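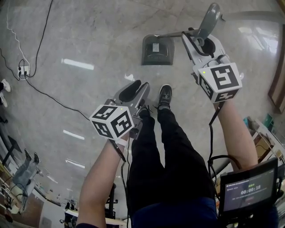 Section 4. Floor work – setting out, sorting and boxing up

Read this one before you sit down. Applies to Kaijage storage boxes, all sizes, on hard floors (stone, tile, sealed concrete). For carpet see Section 5.

4.1 Before you start

1. Sweep the floor. Then a dry cloth. Grit under a box will scratch polished marble and it doesn't buff out easy.
2. Check your shoes. Flat rubber soles, no stones in the tread.
3. Phone, keys, pens out of your pockets. Same with belts that have a big buckle.
4. Lights on, all of them. Polished floors throw the ceiling lights back at you, so shift your seat until the glare is off the spot where you're working.
5. Put the box down first. Everything else goes around it.

NOTE: tinted boxes are hard to read on a dark floor. Lay a sheet of white paper underneath if you keep losing the edge.

4.2 Sitting position

1. Sit on the floor, or on a low cushion if you'll be down there a while.
2. Legs out in front, knees apart, box beyond your knees and within reach.
3. Small parts to the left of the box. Larger parts to the right.
4. Any cable you have with you runs back along the arm or behind you. Never across the box.

CAUTION: don't kneel on bare stone for a whole set. Sit, or use the pad.

CAUTION: stand up slowly after. Legs go numb. Kiprono went straight into the shelving in January and we lost a lid.

4.3 Loading the box

1. Lid off, placed flat, inside face up.
2. Heaviest item first, in the middle.
3. Turn any label so it faces you through the wall of the box. Saves opening it later.
4. Small loose things go in last. Check the floor either side of the box before you close it – white caps and clips vanish in the light patches.
5. Lid on, press the back edge, then the front. Should click twice. If it clicks once take it off and start the lid again.
6. Lift with both hands under the base. Do not lift by the lid.

NOTE: maximum load for the standard box is 4 kg. The Immont insert takes up some of that, check the sticker on the insert.

NOTE: don't slide a loaded box. Lift it, even for a short move.

4.4 Unloading

Same steps backwards, except the lid. Front edge up first, then the back. If it sticks, run warm water over the rim with the box empty. No oils, no spray polish, the plastic clouds over and you wont see the contents any more.

4.5 Cleaning the box and the floor

1. Damp cloth, drop of dish soap.
2. Rinse. Dry upright, open side down on a towel.
3. Floor – plain water or a stone cleaner. No vinegar, no lemon, no bathroom descaler on marble. It etches.
4. Wait until the floor is fully dry before putting boxes back.

4.6 Problems

Lid rocks – wrong lid. The rounded tops look alike but the 12 and the 18 don't swap. Size is molded inside the rim.

Box leaves a ring on the floor – it was put down wet. Wipe, dry, felt dots on the base.

Hairline crack at a corner – take it out of use, dont tape it. Replacement is part 3182, order through Mercy Masanja at the Previdov desk. Give the size and the tint or you'll recieve clear.

Next: Section 5, Carpet and matting.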